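Search this site Enter keyword Go

PUVCOMBE STUDENT TEAM TO ENTER CLOTHES-SORTING CONTEST, AND WILL NOT PROMISE A WIN

For immediate release

PUVCOMBE. The robotics club at Puvcombe Technical School will enter the Clesura, the regional student contest for robots that handle everyday objects, with a machine meant to pick single pieces of clothing out of a mixed pile. The club is putting out this release because the contest rules require each team to issue one. It has tried to keep the claims small.

The project is called Humetti. It is one arm with two fingers and a small camera at the wrist. The program behind it has one job: look at a heap of clothes, choose a piece, take hold of it, lift it clear and set it down somewhere else. A child of four can do this. The club has spent most of a school year on it and would not yet trust Humetti with a week's wash.

Other teams have announced that their robots will change housework, free up family time or help the elderly live at home. The Humetti team has read those releases and has doubts. A robot that lifts a shirt has lifted a shirt. It hasn't checked the pockets, found the stain, read the care label or asked whether the shirt was clean to begin with. Folding is a separate problem, and the club dropped it in February after a long argument and a short trial.

What the team does have is a log. Since the start of the school year, members have recorded 2,460 attempts at a grasp and written down how each one ended. An attempt counts as good only if one piece comes up, stays up and is set down where it was supposed to go. By that measure, 625 attempts were good. The club could have reported a better number by counting any lift at all, including the ones that brought up three things together. Several members wanted to. The vote went the other way, and the full log will be on the table at the contest for anyone who cares to read it.

The failures are more useful reading than the successes. Dark cloth is hard. A black sleeve lying on a black shirt gives the camera very little to work with, and the program tends to treat the two as one thing or to miss both. Checked cloth causes the opposite trouble, as the program will sometimes decide that each square is its own object and go after a single one. Thin plastic is the worst. It shines, it crumples into a new shape whenever something brushes it, and the fingers close on it with every sign of confidence.

There is also the matter of piles. Most student projects in this field are shown on a clean table with one folded towel in the middle. The club started that way too, and the early results looked wonderful. They fell apart the first time someone dropped a second towel on top of the first. From then on the team worked with heaps, in corners and against walls, with things underneath other things. Progress slowed down a great deal. The club considers this a fair trade, though the members who joined later and never saw the good weeks have asked why anyone thought so.

Money for the project came from the school and from Cisternas, a local repair shop that donated used motors and the bench the arm is bolted to. The shop has asked that no one describe it as a technology partner. Two of the donated motors failed within a month and were replaced with two more donated motors. The arm still has a slight lean to the left, which the software corrects for on most days.

The team has 10 members. About half of what they learned has little to do with robots. They learned that a cable tie is not a repair. They learned that a change made late in the afternoon should be written down before anybody goes home, and that a program which worked before lunch may not work after it if the sun has moved across the floor. The club asked for blinds. The request is with the school office.

Teachers who have heard that robotics will teach students to code may want to know how the hours were spent. By the club's own timesheets, most sessions went to setting up, resetting the pile, charging things and typing results into the log. Programming came well behind. Students who signed up expecting to build something quick and loud were disappointed, and a few moved to the drama club. Those who stayed seem to like the slow work, or at least they keep coming.

At the Clesura, each robot gets a pile it has not met before, made up by the judges. Teams may not touch the clothes or the arm once the clock starts. Points are given for each piece moved alone and taken away for each piece dropped. The club expects to lose points. It has also written to the organizers to ask why speed counts for so much of the score, given that a slow robot that picks up one sock is more use than a fast one that throws it across the room. The organizers replied that the rules had already been printed.

Visitors are welcome to see Humetti at work before the contest, in the back workshop at Puvcombe Technical School, any school day after 3:30 p.m. Please do not expect a show. There may be long stretches when the arm sits still and the students look at a screen. Anyone who wants to bring old clothes for the pile may do so, and odd shapes and awkward fabrics are especially wanted. They will not be given back in good shape.

Reporters who plan to write about the project are asked not to use the word "breakthrough." They are also asked to print both numbers from the log if they print either one. Questions can be sent to the club through the school office, which passes messages along at the end of the day.

Results from the Clesura will be posted on the school website whether they are good or bad.

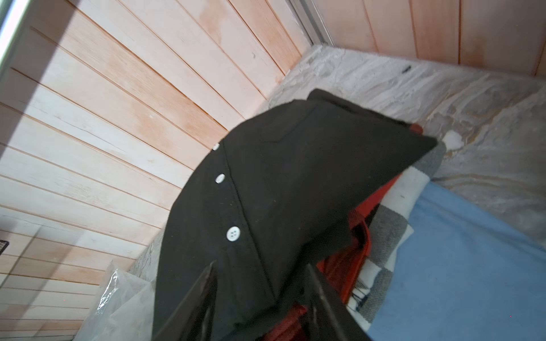 The club will go on keeping the log after the contest, with the same rule for what counts as a good attempt. If the share of clean lifts has not gone up by the end of the next term, the members have agreed to take the grasping program apart and start on a new one, and to say so in their next release.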